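# Wetberg Silent Film Weekend: questions people keep asking

Last edited in June by Ottar Halvorsen. I program the thing, so take my enthusiasm for it with some salt. I also read every festival brochure in the state and believe very few of them.

### Is it really silent?

No. Silent films were rarely shown in silence. Yabsira Yilma plays piano for all but one of the shows. The remaining one, *Mallura*, has a recorded score that the print's owner insists on. I don't love it. Bring earplugs if you're picky about synthesizers.

### Are the prints "restored"?

That word gets thrown around a lot. I've paid to see restorations that looked like somebody smeared butter on the lens. We list each title as either a film print or a digital file, and if it's scratched we say so. *The Cokwood Heiress* is scratched. Reel 3 is very scratched.

### You call *Mallura* a "lost masterpiece." Is it?

The brochure called it that. I was outvoted. It was hard to see for a long time, and the middle part is gorgeous. The last reel is a man explaining the plot to a horse. Lost, fairly. Masterpiece, go see it and tell me.

### Do the films run at the right speed?

Nobody can promise you that. Cameramen cranked by hand and projectionists sped things up when they wanted to go home. We watch each film beforehand and pick a speed where people walk like people. If a collector tells you in the lobby that there's one correct number, ask him where he got it.

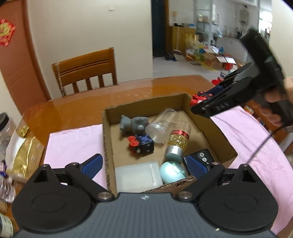 ### How long is the longest one?

*The Cokwood Heiress* runs 202 minutes with one break. Some websites give 251, which I think comes from a slower transfer, or from one person's typo copied by everybody else. I haven't found a source I trust for the longer cut.

### Should I bring kids?

Depends on the kid. The Thursday comedy program is short and full of people falling into water. The *Heiress* is three-plus hours of inheritance law. Kids under 10 get in free, and I wouldn't read that as a recommendation.

### Will there be a talk beforehand?

A short one. Speakers have been asked to keep the ending to themselves, a request that has worked about half the time in the past – come in late if you're worried.

### Is the Shirazi Theater comfortable?

The seats are original. People say that as if it's a selling point. Bring a cushion for anything over an hour. The balcony has better sound and worse knees.

### Can I get a refund if I hate it?

No, but you can swap an unused ticket for another show at the box office. If the projector breaks and we can't finish, you get your money back. I'd rather you didn't hope for that during the horse scene.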